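广场铺装这个题目拖了一阵,分几条发。主要讲大面积混凝土板的分缝、弧线和积灰,想到哪写到哪。

1/
先说缝。大板铺装里的缝分两种,做法和用途都不同。一种是缩缝,切出来的,深度通常取板厚的四分之一到三分之一,作用是让收缩裂缝沿着预定位置走。另一种是胀缝,断开到底,填弹性材料,给夏天的膨胀留余量。图纸上两种线经常画成一样粗,施工队按一种做,三年后开始找原因。

2/
缩缝的切割时机比间距更容易出问题。切早了,边缘骨料被锯片带出来,缝口是毛的。切晚了,板已经自己裂了,再切等于在裂缝旁边画一条直线。气温高、有风的时候,窗口只有几个小时。Dorin Voicu 做现场的时候习惯用指甲划表面判断,我不推荐把这个写进方案,但他切的缝口确实整齐。

3/
间距按板厚的倍数控制,常见说法是二十四到三十倍。长宽比尽量不超过一比一点五。细长板在中间横裂,基本是必然的,和养护关系不大。

4/
弧线嵌进方格网是另一回事。方格和圆弧相交处一定产生锐角小块,角度越小越容易掉角。处理办法有几种:弧线只做表面浅切,不承担缩缝功能;或者弧线做成独立的窄条带,两侧断开;或者调整圆心,让弧线尽量在板中部穿过,避开角部。第三种要在放线阶段解决,到了浇筑阶段就只能选前两种。

5/
浅切的弧线远看很细,近看更细。如果设计意图是让人从地面上读出一个圆,线宽低于 10 毫米基本读不出来,只有从楼上看才成立。Catov 那个项目的甲方在效果图里看到的是一个完整的圆,验收时站在地面上找了很久。

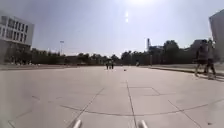 6/
接着说透视。站在人的高度看大广场,平行缝会迅速收向远处,横向的缝则被压得很密,前景几块板占掉大半个视野。所以板块比例在平面图上推敲得再细,人感受到的主要是纵向那几条长缝直不直。一条几十米的通长直缝,中间偏 2 毫米没人看得出;偏移发生在两块板的交接处,形成一个折点,隔很远就能看见。放线时拉通线,不要逐块接。

7/
浅灰色混凝土的反光要提前算。太阳高、天空又有薄霾的时候,天光是散的,地面上阴影很弱,整片地看起来发白发平。这种条件下,表面纹理几乎失效,分缝成了唯一的尺度参照。Aurelia Cârstea 建议过在面层里加少量深色骨料,压一点亮度。试块做了两版,加得少的那版干透以后看不出差别,加得多的那版像没拌匀。最后没加。

8/
污渍。浅灰素混凝土不做保护剂,半年内一定花。来源大致是饮料、口香糖、落叶浸出的单宁、轮胎印。渗透型保护剂能减慢吸收,对已经进去的没有作用。成膜型的看着干净,磨损后分布不匀,走人的地方没了,没人走的地方还亮着,比不做更难看。我倾向渗透型,两到三年补一次,写进维护手册,并且写明由谁出钱。

9/
积灰和坡度有关。大广场为了看起来平,坡度常压到千分之五以下,水走得慢,灰跟着水停在缝边和低点,干了以后是一圈一圈的深色边。千分之十比较稳妥,人站在上面也感觉不到。排水线沟最好跟着主缝走,单独开一条斜的,盖板和板缝对不上,怎么看都像后补的。

10/
矩形的检修口、设备井盖,位置要和网格一起定。常见情况是管线先下去,铺装后排,井盖落在板块中间偏一点,四周再切一圈,形成一个大方块里套一个歪的小方块。内嵌式井盖可以填同样的混凝土,但框边那圈线藏不住。能做的是把框边和板缝平行,并至少有一边重合。Berkside 二期的图纸上,编号 2384 和 2495 的两个井都是这么改的,管线往北挪了不到半米,机电那边签字用了一个多月。

11/
乔木边界。铺装收到树线的位置,根系会顶板。靠树的第一排板建议缩小尺寸,下面换结构土或者做架空,坏了能单块换。整浇到树池边上,后期只能破。这一条 Lộc Ngô 在评审时反复提,当时嫌他啰嗦,后来去回访 Odinska,靠树那排翘得最厉害的一块,拿直尺一靠,缝两边的高差足够绊人。

12/
关于空。大广场平时没几个人,这是常态,按活动日的人数去评价平时没有意义。但空的时候地面就是全部,随便一个小东西放在上面都很显眼,一个没磨平的切口也一样。预算紧的时候,我会优先保放线精度和缝口质量,灯带和嵌铜字可以往后放。

13/
补一个养护的数据口径问题。有人问规范里的养护天数从哪天算,从终凝后覆盖开始算,不是从浇筑开始算。二月施工还要看夜间最低温度,覆盖保温和保湿是两件事,薄膜加棉被,缺一层都不行。切缝的时候掀开,切完冲净浆子,马上盖回去。浆子留在缝里干掉,填缝胶粘不住。

14/
填缝胶颜色选比板面深半度的。选同色的,半年后胶吸灰变深,板面反而晒浅,差别更大。硅酮的会往石材边上渗油,素混凝土上不明显,旁边有花岗岩收边的话换聚氨酯或者改性硅酮。Filip 那边用的是哪一种我手头没有资料,等 Maricica Nedelcu 把竣工表发过来再补。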